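Search tickets, rooms or reference Search

Ticket: Linen and garments left on bed, furnished room, second floor
Property: Drollness House, guest accommodation
Category: Room readiness / Laundry
Priority: 3
Opened by: Mandla Motaung, Front Office
Assigned to: Gerrit Makhubela, Housekeeping
Status: Open – awaiting laundry confirmation

1. Summary of the fault

The room was released on the Quintero room board as ready for occupation on Thursday morning. On entering with the incoming guest at 14:10, Front Office found the bed not made to standard and clothing lying on top of it. The guest was moved to another room on the same floor and has made no complaint. The room has been withdrawn from sale until this ticket is closed.

2. Entries

14:25 – M. Motaung
Room set to "Hold" on the board. Guest's luggage transferred. Door locked and key returned to the desk. Please advise whether the clothing belongs to the previous occupant or has come back from the laundry with the wrong room label.

14:50 – G. Makhubela
Acknowledged. The morning sheet shows the room as stripped and remade, initialled by Sipho Kekana. Mr Kekana states that he initialled for the bathroom only and that the bed was to be completed by the afternoon shift. The sheet has a single box for both tasks. The same misunderstanding was recorded in December and the sheet was not altered at that time.

15:15 – G. Makhubela
Laundry contacted. Grumer report that no personal items were sent to this floor today. Their delivery note lists bed linen only. I have asked them to check the previous day's note as well, as 2 bags were returned late and may not have been entered.

15:40 – T. Hlongwane, Lost Property
The previous occupant has been telephoned and a message left. Please do not launder or fold away the clothing until a reply is received. If there is no reply by 6 this evening, the items are to be bagged, labelled with the room and date, and brought to the Lost Property cupboard. A replacement label roll is in the top drawer at the desk.

16:05 – H. Moen, Duty Manager
I have read the entries above. For the record, there are two separate matters: the bed, which is a housekeeping task, and the garments, which are a custody matter. They should be closed separately. The charge for a late release under the Fukasus agreement is 100 per room, and I should like to know by tomorrow whether it applies.

16:20 – G. Makhubela
 One item is black and the other teal. The white bedding is creased and will need to be changed in full – straightening will not be sufficient. The tissue box on the nightstand may remain.

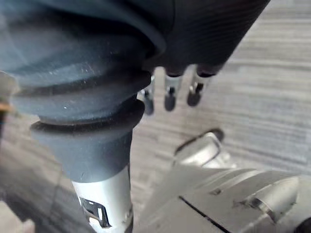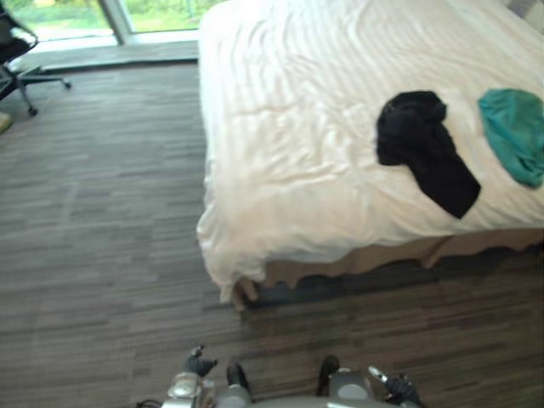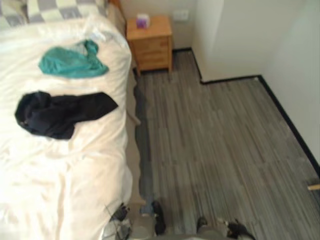 3. Actions required before closure

a) Lost Property to collect both garments and record them individually. Check pockets, if there are any, in the presence of a second member of staff.

b) Housekeeping to strip the bed to the mattress, inspect the protector, and remake it with fresh linen. The bed skirt is to be straightened and the pillowcases changed.

c) Floor to be vacuumed on all sides of the bed, and underneath as far as the tool will reach.

d) Mr Makhubela to amend the morning sheet so that bathroom and bed have separate boxes, and to send the amended version to Mr Moen.

e) Front Office to return the room to sale only after a supervisor has inspected it in person. An entry on the board is not to be taken as confirmation.

4. Outstanding

Reply from previous occupant – awaited.
Grumer, delivery note for the previous day – requested, not yet received.
Late release charge – with H. Moen.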